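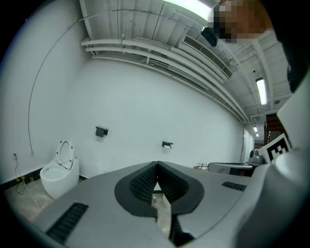

Skomlow, 15 October 2026

Apple butter – peel on or peel off?

PoppyKettle
OK, first batch of the season is done and I am so happy with it! We drove out to the Fairclough orchard and came home with far more apples than two people can eat (a mix of tart green ones and something red and soft that the label only called "cooking"). I cored them, left all the peel on, cooked them down with a splash of cider and then ran the lot through a food mill. Eleven hours in the slow cooker on low, lid propped open with a wooden spoon for the last half. The color is gorgeous, like old bricks, and the whole house smells of cloves.

So now I want to know how everybody else does it. My aunt peels every single apple first and says mine will be bitter. I don't taste any bitterness at all. Peel on or off?

rokham_rob
On, always. Most of the pectin sits close to the skin and in the cores, and you want that for body. I tie the cores up in cheesecloth and let them ride along in the pot, then squeeze the bag out at the end. You get a butter that stands up on toast without cooking it to death.

Marrowfat
Off for me, sorry Rob. I don't own a food mill, and a stick blender never gets rid of the little curls of skin. They stick to my teeth. Peeled apples, stick blender, done, and the color comes out a lovely pale gold if you go easy on the cinnamon.

rokham_rob
Pale gold is applesauce :)

Marrowfat
It is not applesauce, it cooks for six hours! It holds a line when you drag a spoon through it. Come over and I'll prove it.

PoppyKettle
Ha, I would eat either one. Marrowfat, do you add sugar? I put in 586 grams for the full pot, which sounds like a strangely exact number, but it was what was left in the bag. It came out sweet enough that next time I'd cut it way back.

Marrowfat
Depends on the apples. I taste at hour four and add brown sugar a spoonful at a time. With sweet apples I've skipped it completely and nobody at the table noticed.

HowardDawber
Late-season apples hardly need any. I make a big batch every year for the church supper in Jostunia and last fall we filled 38 half-pint jars from one afternoon of cooking, with no sugar except what was in the boiled cider. Boiled cider is the thing I'd push on everybody here! Reduce a gallon until it coats a spoon, then stir it into the apples near the end. It tastes more like apple than the apples do.

As for peel, I leave it on the red ones and take it off the green. The red skins give you that brick color Poppy is talking about. Green skins turn a bit muddy.

PoppyKettle
Howard, I have never tried boiled cider and now I can't think about anything else. Does it scorch?

HowardDawber
It will in the last ten minutes if you walk off. Wide pan, medium heat, and stay put once the bubbles get big and lazy.

tinlid
Can I disagree with the slow cooker part? I did mine that way for years and it was fine, then I switched to the oven and I'm never going back. Big roasting pan, uncovered, 300 degrees, stir every half hour. The edges brown a little and you scrape that back in, and the flavor is so much deeper. Three hours and you're finished. Peel on, by the way.

Marrowfat
I've burned a pan doing that, tinlid. Spent a whole evening scrubbing. How deep do you fill it?

tinlid
Two inches or so. Any thinner and it catches in the corners. Glass or enamel is easier to clean than bare metal too.

rokham_rob
I might try the oven this weekend – I've got a box of windfalls going soft. Do the spices go in at the start or the end?

tinlid
End! Last half hour. Cloves especially get harsh if they bake the whole time.

PoppyKettle
Mine went in at the start, so maybe that's what my aunt is tasting and it has nothing to do with peel. I'm going to do a second batch with red skins only, boiled cider, less sugar and late spices. Should I do lemon juice as well? I've seen it both ways.

HowardDawber
I like a squeeze right before it goes in the jars. It wakes the whole thing up. If you're canning it for the shelf, follow a tested recipe for the acid and the timing. For the fridge or freezer, go by taste.

PoppyKettle
Freezer for me, I have a shelf free. Back to the orchard tomorrow!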